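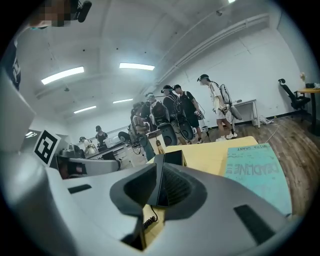 インラインホッケー用ウィールの硬さについて

投稿者:kotatsu27
屋外のアスファルトでインラインホッケーを始めて三か月になります。中古で譲ってもらったスケートに室内用らしい柔らかいウィールが付いていて、減りがかなり早いです。特に前の二輪の内側が斜めに削れてきました。近所の店で見たら、Toverの屋外用が84A、Dorkmontのものが82Aと書いてありました。体重は軽いほうで、滑るのは週に二回、一回一時間半くらいです。硬いほうが長持ちするのはわかるのですが、滑りやすくて止まれないという話も聞きます。どちらを選べばいいでしょうか。あと、ベアリングも一緒に替えたほうがいいですか。

投稿者:ura_rink
路面が荒いアスファルトなら84Aでいいと思います。体重が軽いとグリップは少し落ちますが、屋外の路面はもともと引っかかりがあるので、室内のタイルで硬いウィールを履いたときのような滑り方はしません。82Aとの差は、足裏に来る振動のほうで感じる人が多いです。膝や足首が疲れやすいなら82Aにしておいてください。

それより先に、今のウィールの位置を入れ替えてみてください。内側が斜めに減るのは普通のことで、左右を入れ替えて裏返せばまだ使えます。私は右の一番目を左の三番目へ、右の二番目を左の四番目へ、という順で回しています。逆も同じです。ただしホッケー用は前後で直径が違うモデルがあるので、ウィールの側面に書いてあるサイズを確認してから外してください。前二輪が小さいタイプだと、前は前どうし、後ろは後ろどうしでしか交換できません。

ベアリングは、手で回してゴリゴリ音がしなければそのままで大丈夫です。濡れた路面を滑ったあとは外して拭いておくと長く持ちます。アクスルのネジは締めすぎると回りが悪くなるので、締めたあと一輪ずつ指で回して確認するといいです。

投稿者:GK_11
硬いの一択。柔らかいのは外だとすぐ終わる。

投稿者:mizuiro_puck
Flistadarの屋外用を去年から使っています。硬さは85Aです。駐車場の粗い舗装で30回くらい滑って、外径が少し小さくなったかなという程度でした。最初の二回ほどは表面がつるつるしていて、急に曲がると足が流れました。少し滑って表面が荒れたら気にならなくなったので、新品をいきなり試合で使うのは避けたほうがいいと思います。

ウィールを替えるついでに、スペーサーを入れ忘れないように気をつけてください。私は一度、古いウィールの中に残したまま捨ててしまって、買い直しました。

投稿者:kotatsu27
ありがとうございます。サイズを見たら前後で違っていたので、前は前、後ろは後ろで左右を入れ替えました。次はToverの84Aにしてみます。ベアリングは一つだけ音がしたので、そこだけ替える予定です。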